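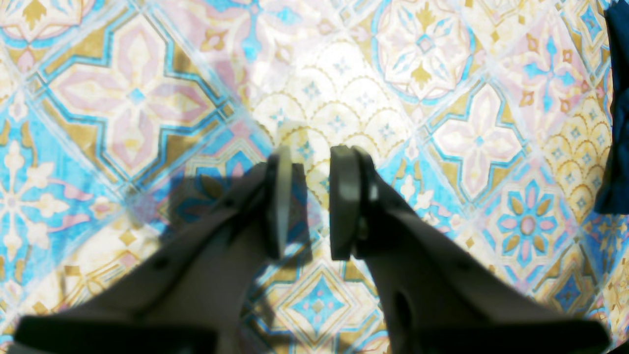
A tile-patchwork print set on the diagonal, with turquoise, mustard and dusty pink between pale borders.

Clementina Falcão answers the door with a tape measure around her neck and starts talking about squares before I have my coat off. "Turn a square on its corner and it wakes up!" she says, already walking ahead of me down the hall. "Leave it straight and it's a kitchen floor. I love a kitchen floor, but you know what I mean."

Falcão draws repeat patterns for printed cloth, and tile patchworks are what she keeps coming back to. She works from the back bedroom of her house in Lallen, where the bed went years ago and a long cutting table took its place. The shelves hold 194 folded samples. I know this because she has just finished a written list of them, and she is very proud of the list.

Her way in was a summer job at Prunora, a small print shop in Bresten, when she was 20. She was hired to sweep up and fold. "They had these ends of rolls, all the bits with a wobble in the printing, and they let us take them home on the bus," she says. "I had bags of it. My mother thought I was going to open a store." She made cushion covers, then curtains, then a coat she describes as "a terrible coat, a really wonderful terrible coat," and by the next summer she was bringing in drawings of her own.

A tile patchwork looks like it ought to be easy. You draw some tiles and you put them next to each other. Falcão laughs out loud when I suggest this. Her current design uses 12 different tiles, and most of the work went into deciding which ones could live side by side. Two busy flowers together turn into porridge, she says. Two plain ones leave a hole that your eye falls into every time the pattern comes around.

"So you need a bossy one," she says. "A big quatrefoil, four fat petals, a good strong outline. Then a round one near it, so the eye has somewhere soft to go. Then something with a lot of turquoise, and you step back, and you make a cup of tea, and you hate it, and you move the round one."

She moves them by hand, with paper squares on the table, before anything goes near a computer. The paper for this design filled a whole shoebox. She kept every arrangement she rejected by tracing it, and I count myself lucky to have been shown the folder, which has tea on it.

Color comes late. She likes to begin with one warm and one cool and see how they get along. Mustard is her favorite warm, and she can talk about it for a long time. "People are scared of mustard on its own. Put it in the corners of something blue and suddenly they all want it. It's like salt!" Pink she came to slowly. For years she thought it was too sweet for tiles, until a wall in Coman changed her mind. It was the side of a bakery, old and badly faded, and she stood across the street drawing it until the shop closed for lunch. The pink had gone dusty and sat beautifully next to a tired turquoise. She has been chasing that pair ever since.

And then there are the pale borders. She gets quite fierce about these. Without them, she says, the tiles bleed into each other and you lose the whole idea of a patchwork. With them too wide, it looks like a window. She printed the current design with four different border widths and pinned each one up in the hallway so she would pass it on the way to breakfast.

I ask what she hopes people do with the cloth. "Use it! Put things down on it. Sit on it, spill on it, leave your laundry on it." She is a big believer in plain, dark clothing around a busy print, and throws a navy sweater across the table to show me. The colors jump. "See? You don't need to match anything. Navy is the best friend this pattern ever had."

Her advice for anyone sewing with a diagonal print is practical. Buy extra, because centering a diamond on a cushion eats up cloth fast. Mark the middle of the motif with a pin from the front, then cut one panel and use it as the guide for the next. If the corners don't meet at the side seams, let them not meet. "I've unpicked so many seams for the sake of a corner," she says. "Then you put the cushion on the couch, and a cat sits on it."

The next design is already on the table in April light, in scraps of gray and green paper. It has one very large star in it, and she isn't sure about the star. She moves it two squares to the left while I'm putting my coat on, and calls me back from the door to look.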